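Notes for Session 6: Writing the Second Narrator
Els Verhoeven
July

Welcome back, everyone! I hope the reading went down well, and if you only got as far as page 50 of the Rahman novel, don't worry, that is far enough for what we're doing tonight (though do keep going, the middle is lovely).

Last time we stayed inside one head. This time we bring in a second narrator, and I want to spend a good while on the question I hear most from people drafting their first long book, which is how a reader can tell the two voices apart when the chapter heading has slipped their mind. And it will slip their mind! People read on buses and in bed, and they skip headings more than we like to think.

Start with what each narrator notices. In Rahman, the older sister walks into a room and sees what needs fixing, and the younger one hears who has stopped talking. Their sentences are about the same length and they share plenty of slang – they grew up in one house, after all – but you would never mix them up.

Then look at what each one leaves out. Brovitz does this beautifully in the ferry chapters, where the father never once uses his son's name. I missed it completely on my first reading and had to go back with a pencil. 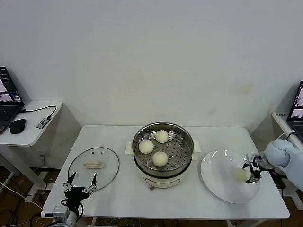

A word on switching. Please don't feel you have to alternate chapter by chapter like a tennis match. Jendale runs to 452 pages and gives the second narrator only 2 chapters, both late, and those are the ones people remember and argue over. Let the story ask for the other voice, and if it doesn't ask for a while, leave it be.

For next time: take a page you have already written and tell it again from the other person in the room. Keep the dialogue exactly as it stands and change everything around it. Bring both versions, printed if you can, and read the opening of Fuma up to the wedding – it's short, and I'd love to start with it.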